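Flisdale Tabletop Set: household objects and table coverings

Maintainers: Babak Esfahani, Chrysoula Manolakis
Release: Cutton
Status: in use, labels under review

Contents

This card covers the objects and surfaces in the Flisdale set. It does not cover control software or calibration, which are documented separately in the Okska notes. The set has 400 episodes, recorded at one table and grouped by object. Each episode has a short text instruction and a task label.

Directory layout

objects/ one text file per object, with material, color and known naming problems
surfaces/ one text file per table covering
episodes/ recordings, numbered in sequence
labels/ task labels and instruction text
CHANGES what moved between releases

Objects

Small drawer unit. White plastic with two drawers that open separately. Parts of the plastic are translucent, so the contents of a closed drawer may show faintly and should not be labeled from that alone. Use "upper drawer" and "lower drawer" in all instructions. The older terms "top box" and "bottom box" were removed in this release. The round fitting is labeled "knob".

White board. Rectangular, plastic, matte, with a slightly raised rim. Earlier labels split between "tray" and "cutting board". Use "board" in all new labels.

Cardboard piece. Small, tan, square. Lies flat. Low contrast against the inside of a drawer under warm light.

Surfaces

The covering is a printed mat combining white marble, black marble and plain pink areas, with a thin gold rectangle and lettering. The mat is not fixed to the table and its angle differs between sessions. Do not use the gold rectangle as a position reference. The marble veins produce false edges in simple segmentation; see surfaces/ for the thresholds we settled on.

Labeling rules

Drawer state is one of closed, partly open or open. Label it at the first and last moment of each episode. If a drawer has an object in it, add the object name. Left and right are given from the camera side of the table. The Effiong label format is accepted on import, but its "ajar" value must be mapped to "partly open".

Known problems

Episodes in 7 folders still carry the old drawer terms. A script in labels/ lists them. Two instruction files have duplicate lines, to be fixed in the next release.

Questions about labels go to Chrysoula Manolakis, everything else to Babak Esfahani. Mail is read on Wednesday.

Sample views

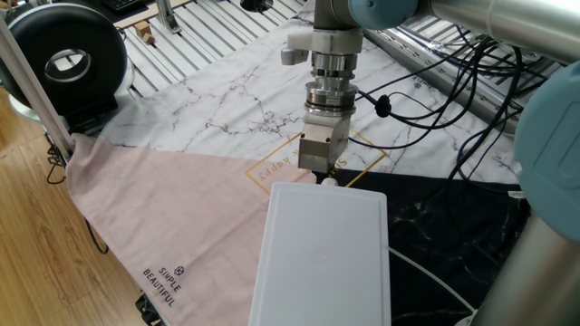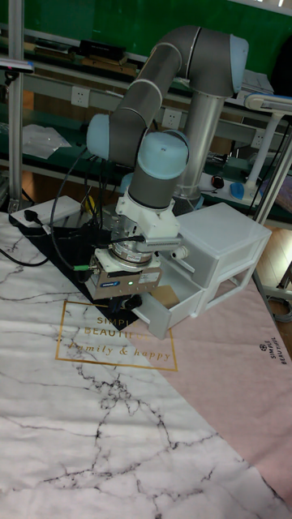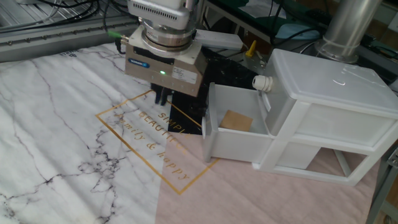 Figure 1. Objects on the printed mat. First view: white board. Second view: drawer unit, lower drawer partly open. Third view: drawer unit, upper drawer open, cardboard piece inside.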